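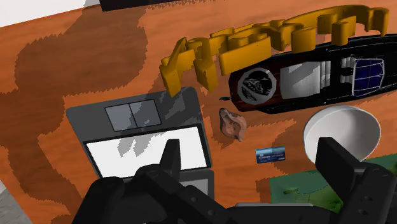 Figure 1. Simulated table from the gripper's side, with the yellow chain, toy boat and bowl.

Home | Projects | Reports | Contact

Teaching by remote control: does it carry over?
Araceli Herrero and Adoración Cordero

We steered the simulated arm by hand controller and recorded 88 demonstrations of one task, putting the small blue card in the white bowl. Training on them took about 4 hours. The Prastero guide says clutter makes a policy sturdier. We doubt it. Ours finished 33 of 175 test runs, and most of those began close to a start pose we had demonstrated. That looks like copying to us. We also got better at steering as we went, so the early demos are clumsy and probably should have been thrown out.

Shares 4 | Comments 0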